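Project Report: Working Rules for a Two-Arm Garment Handling Cell
Grirkton Technical College, Automation Lab
Project name: Nirlow

3. Operating rules

The cell was first run under the general lab rules, which cover fixed machines and say little about two arms sharing one tabletop. Our group wrote a supplement before any logged trials began. It sets a limit of 37 newtons on closing force for hangers and fabric, and a limit of 900 mm on the reach of either arm from its base. The force limit is set in the controller and checked at the start of each session.
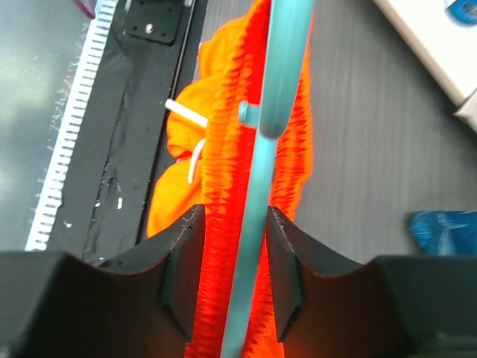
Who may change the force limit during a session?

Only the operator named on the session sheet, with both arms stopped and the new value written down before restart.

3.1 Shared workspace

The supplement treats the area that both arms can reach as a single zone. One arm holds the zone at a time, and the other may wait in it only with its gripper open and its motion paused. Speed inside the zone is capped at 700 mm per minute during setup. 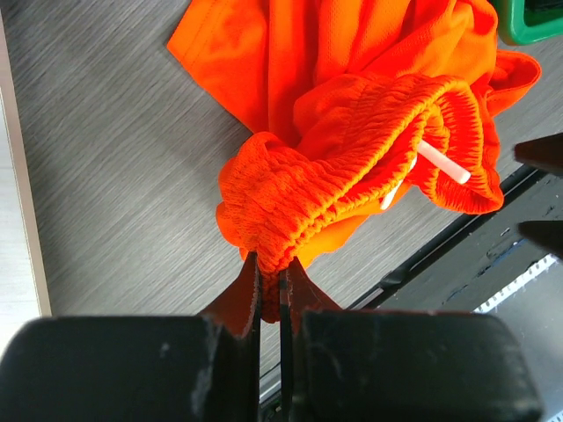 Rule 9 deals with grasp points and was rewritten twice. The first version allowed any grasp that held the garment, and the logs could not be compared between operators. The current version asks for a named feature on each garment type. For shorts it is the elastic waistband, gripped so that the drawstring ends stay outside the jaws, as with the orange pair. A grasp that traps a cord is released and logged as a fault, even if the fold could be completed.

3.2 Open items

The Namer checklist used for daily inspection has no line for dust on the gripper bodies. We have proposed one. The stop button test is still recorded on paper and should move to the session sheet in December.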